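4.2 Replaying the insertion trials in simulation

1. Open the Bravix scene and load the gray assembly onto the white table.
2. Set the seed to 3864 and the trial count to 50.
3. Start the Prundar policy from the raised pose. Log wrist force at every step.

Caution: do not change the contact settings between trials. The scores cannot be compared afterward.

Note: the policy was trained on 844 episodes. Keep those out of the test set.
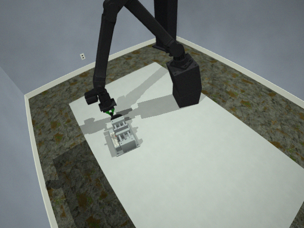 Ham asks whether the seed also fixes the starting pose of the arm. It does, from version 4 on.

4. Save the log before closing.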